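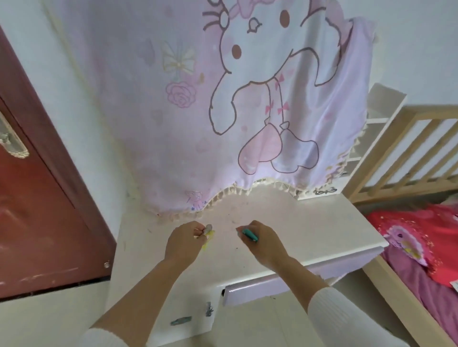 Karkholm Desk and Bedroom Tidying Collection
Read me first

Summary

The Karkholm collection records everyday tidying and small desk tasks carried out in private homes. It was compiled for the study of household objects: what is kept on and near a desk, how small items are sorted, and where they are put away. The present release contains 317 sessions from 14 homes. Each session lasts up to 200 seconds and is accompanied by a short written account of the task.

Scope

The collection is limited to bedrooms in which a desk is in regular use. Many of these rooms serve more than one purpose, and it is common for the desk to stand directly beside a bed or beneath a curtain. Kitchens, bathrooms and shared hallways are outside the scope of this release and are covered by the separate Bostanell collection.

The tasks fall under the following headings:

Pens and markers: picking up, capping, grouping, returning to a holder or drawer
Stickers and paper scraps: lifting, flattening, sorting, throwing away
Small toys and keepsakes: gathering and placing
Desk surface: clearing and wiping
Drawers: opening, filling, closing

Homes were asked to leave the room furnished as usual. Curtains, bedding and decorations were not removed or standardised. Printed fabrics with cartoon animals appear in several of the rooms, and users who intend to count toys or figures should note that a printed character is not recorded as an object.

Contents of each session folder

task.txt: the instruction as given to the participant
objects.csv: one row for each item handled
room.csv: fixed furniture and soft furnishings
notes.txt: remarks by the reviewer, where there are any

Naming of objects

Object names follow the Skalow word list, version 2. Everyday words are preferred. A marker is entered as "marker pen" with its main colour; the maker is entered only where the name can be read. Items too small or too creased to be identified with confidence are entered as "small item, unclear" and are not to be renamed by users who redistribute the files. Where two reviewers disagreed between "sticker" and "toy", both readings have been kept in the column headed "alternative".

Marks on furniture, such as ink spots and scuffs, are listed in room.csv under "surface condition". Stickers attached to a desk or drawer front are treated as part of the furniture. Loose stickers are treated as objects.

Known limitations

White desks are over-represented. Left-handed participants are few. The hem trimmings of curtains were described inconsistently in the earliest sessions, and the terms "fringe", "lace" and "edging" should be regarded as interchangeable there. Drawer contents are listed only when the drawer was opened during the session.

Consent and use

All adult members of each household gave written consent. The collection may be used for teaching and non-commercial research. Attempts to identify a home or its occupants are not permitted.

Maintenance

Corrections are gathered and issued together each January. They should be addressed to Teodor Midtbø, Collections Office, Karkholm, quoting the session number and the row concerned. The word list is maintained separately, and proposals for new terms should be sent to the Sfakianakis desk.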